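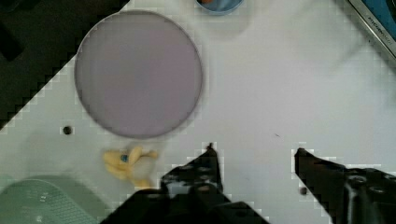
Part 4: Your first tabletop session

If you've made it this far, your Zorberg arm is bolted down, the wrist camera is plugged in, and the Badgate software has stopped complaining about the license key. Nice work! This part gets you from a sitting arm to a picking arm, and it's the bit I enjoy most. I'm Aatos Valtonen, I wrote most of this guide at my own kitchen counter, and wherever I say "I do it this way" you're free to do it some other way.

Before you start

You'll need the arm, a clear view of the table from the wrist camera, and a handful of household things. A plate, a bowl, a small toy and some kind of open container make a good starter set. I like a white tabletop, and I like mixing flat things with odd-shaped ones. A plain plate is a surprisingly mean test for a two-finger gripper, so save it for later in the day.

CAUTION: Keep hands, sleeves and hair away from the fingers any time the ring light on the base is green. The fingers close faster than you'd think.

Setting up the table

1. Wipe the tabletop and let it dry. Crumbs won't hurt the arm, but they do get picked up as tiny objects in the software, and then you'll spend ten minutes wondering what it's reaching for.

2. Put your objects out by hand. Leave enough room between them for one open finger to come down. With the Eskola fingers (the long black ones in the small bag) I leave a bit more than that.

3. Keep anything breakable away from the table edge. I've lost a saucer that way and I was standing right there.

4. Open Badgate and choose Session, then New. Give it a name you'll recognize next month. My first was called "test" and so were the next 12, which I don't recommend.

Checking the wrist view

5. Press Home on the pendant. The arm lifts, turns and stops above the table with the fingers open. Look at the live view. Both fingertips should be showing near the bottom, with bare table between them.

6. If only one fingertip shows, the camera bracket has slipped. Loosen the thumb screw, nudge the camera toward the missing finger, and tighten it again. Finger tight is plenty – the bracket on the older arms will crack if you go at it with pliers.

7. Tap Focus and wait for the beep.

NOTE: The live view may look blocky, mostly along strong edges like the border between a white table and a dark floor. The preview is squeezed hard to keep it quick. If it bothers you, go to Settings, View, and slide Quality up to 100. The picture gets prettier and the lag gets worse.

Your first pick

8. In the live view, tap the object you want. Start with the toy, or whatever you have that's small and has parts the fingers can get around. An outline shows up when the software has found it.

9. Check that outline before you go on! Shadows sometimes get included, and see-through plastic can be left half out. Drag the outline with your finger to fix it, or tap again.

10. Hold the green button. The arm only moves while you're holding it, so if anything looks wrong, let go. Do this a few times on purpose until it feels natural.

11. When the fingers have closed, tap Lift, then tap the spot where you want the object to end up.

If you get error 1342, the gripper closed on nothing. Nine times out of ten the outline was off, so go back to step 8. If it keeps happening with good outlines, run the finger calibration from Part 3 again. I had a whole January of 1342s once, and the cause was a finger screw that had worked itself loose. Check both fingers with the little hex key while the power is off.

About plates and bowls

Bowls are pretty friendly. Tap the rim, pick Edge Grip, and the arm will put one finger inside and one outside. Flat plates take more patience, and the first try will probably just push yours across the table. The Clumport pads from the accessory box help a lot here – press them onto the fingertips, then choose Soft Tips in the gripper menu so the software knows they're on.

CAUTION: Take the pads off before you run a calibration. They throw the numbers off and you'll have to start over.

When you're done, press Home, wait for the ring light to go white, and save the session. Part 5 covers teaching the arm a sequence, and you'll want this saved session for it.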